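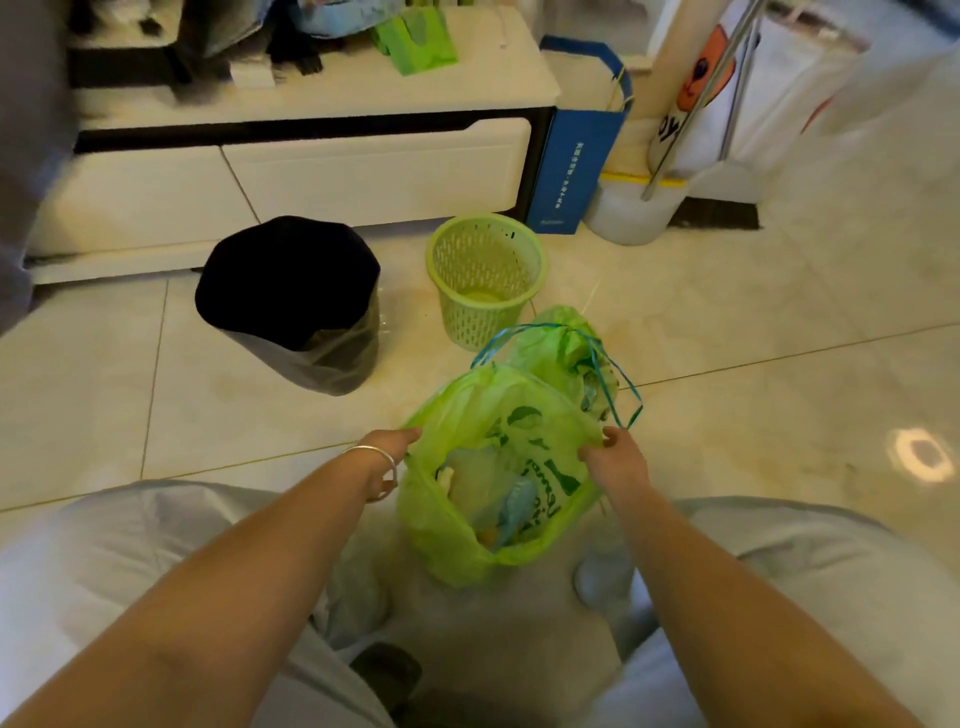
*Trash task, both hands on the open bag, second bag tied behind it*

**Where do you put the step boundaries on bag tasks?**

**ehajdu** wrote:

I'm revising the labeling rules for our home chores set and the trash section is the one people argue over. The guide is 14 pages now and three of them are trash. We train a two-arm policy on it, so the step labels matter more than they did when we only used the set for retrieval.

The moment in the still gets labeled three different ways by my people: "hold bag open," "inspect bag," and "collect trash." All of them can point to a line in the guide that backs them up. My draft of the new rule says:

- Label what the hands are doing to the object, with no guess at the purpose.
- A step starts at first contact and ends when the last hand lets go or the grip changes.
- If two bags are in view, name the one being touched by its state (open, tied), never by its color.

The last one is there for obvious reasons. Both bags are light green, and so is the wastebasket.

How do the rest of you handle this?

Emese

---

**ppastor_gorlow** wrote:

First and third rules, yes. I would fight you on the second. If every grip change ends a step you get confetti. We tried that at Gorlow on a batch of 1,975 clips and the bag tasks came back with so many tiny steps that the reviewers quit reading them. We went back to one step per goal and added a separate track for grip changes.

Also, purpose is not always a guess. An annotator who has the full clip knows whether the person is adding trash or getting ready to tie. Why throw that away?

Patricio Pastor

---

**ehajdu** wrote:

Because they disagree about it even with the full clip. I had 10 people label the same batch and purpose was where they split. They hardly ever split on contact.

The separate track is a good idea. Does it double the labeling time?

---

**ppastor_gorlow** wrote:

No. The grip pass is quick, you scrub and tap a key. The slow part is still writing the step text.

---

**mopbucket** wrote:

Safety person, so I read these things differently. Has anyone got a rule for closed contents? In that still you can see a jumble of stuff inside the open bag but I couldn't tell you what most of it is. A person squeezing a bag will feel a sharp edge. A gripper without touch sensing won't. Our rule for Umeldale is that any bag with mixed household waste is treated as unknown contents, and the robot may only hold the rim or the drawstring. No supporting from below, no compressing to get the air out.

We put that in the task spec and also in the labels, so demos that break it can be filtered.

---

**kelemen_dave** wrote:

Rim or drawstring only won't survive a heavy bag. At Kelemen we had thin bags tear at the rim when they were lifted that way. You need support underneath at some weight or you get trash on the floor, and that's its own hazard.

---

**mopbucket** wrote:

Then it's too heavy for the task and the robot should stop and ask. Set a weight limit.

---

**kelemen_dave** wrote:

Fine in a spec. Less fine for the person who bought it to take out the trash.

---

**handidmont_qa** wrote:

Going back to the labels. Two things from our checklist that might help Emese:

1. Drawstrings get their own object name. In your picture the blue one loops up from the open bag and passes in front of the tied one. Someone in a hurry will assign it to the wrong bag. We ask annotators to trace it to where it joins before naming it.
2. Containers get "empty" only if the inside is clearly visible. The mesh basket looks empty to me and I'd accept it. The black bin I would mark "unknown" – the dark liner is draped over the top and I can't see down into it.

We spot check 1,000 labels in each release and those two used to be most of the errors.

---

**ehajdu** wrote:

Taking both. I had "empty" as a plain yes/no, so that needs a third value.

What about wrist jewelry? There's a thin bangle on the left wrist. We have no rule.

---

**handidmont_qa** wrote:

We allow it if it doesn't cover the fingers. Rings we ask people to take off.

---

**ppastor_gorlow** wrote:

We allow everything. Your hand tracker should cope.

---

**mopbucket** wrote:

I'd keep bangles away from drawstrings, for the wearer's sake.

---

**ehajdu** wrote:

OK. Draft two will have the grip track, state names for bags, "unknown" as a value, and a contents flag from mopbucket's rule. I'm leaving purpose out of the step text for now, Patricio, but there will be an optional field for it. I'll post the trash section in this thread in March.

---

**ppastor_gorlow** wrote:

Optional fields don't get filled in. Make it required and let them pick "unclear."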